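Snack Duty at the Varneck Open Day
By Aba Dogbe
Wednesday, May 22, 2019
Shares: 35 | Comments: 3

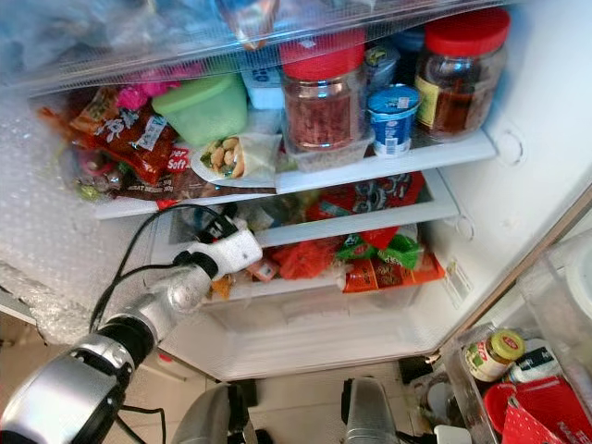

What do you have to do to get into one of these open days? Just put your name on the sheet at the Ollasville library, which is how I got in, and then show up with shoes you don't mind standing in.

I'd been meaning to go for ages, and I'm so glad I finally did! Varneck has the old carpet store out past the feed mill, and they let us right up close to the arm (behind a strip of tape, but close). I was expecting welding or car doors or something. What we got was a fridge, stuffed with snacks and jars, and a robot reaching into the middle shelf with its white gripper while a whole row of us held our breath like it was a penalty kick.

Lerato Adams ran the demo and she was great with the kids, and with me, who asked more questions than the kids did. She told us a packed shelf is a tough one for a robot, what with all those crinkly bags lying against each other. A box has nice flat sides. A snack bag changes shape the second you touch it. She said her team has practiced more than 2,000 grabs this spring and she still gets nervous when company's watching.

I kept looking at the peanuts on the shelf above, in their clear bag, and thinking please don't ask it to get those. My own fridge has the same kind of jars with the red lids and I knock them around plenty with regular human hands.

The arm is slower than you'd think, by the way. My neighbor timed one grab on his watch and then got bored and went for coffee (the coffee was good, and so were the lemon bars). I liked the slowness myself. You can see it line up and think it over, or whatever it is they do.

They're doing another one in the fall, and Lerato says there'll be a dishwasher to load. Sign-up is at the library desk again, and kids under 12 need a grown-up along.

Comments (3)

Marge T.
We were there for the 2:00 group! My grandson has talked about nothing else since.

dkp_ollasville
Is there parking behind the building or just the street?

Aba Dogbe
Both, but the back lot is gravel and it filled up fast. I'd go early.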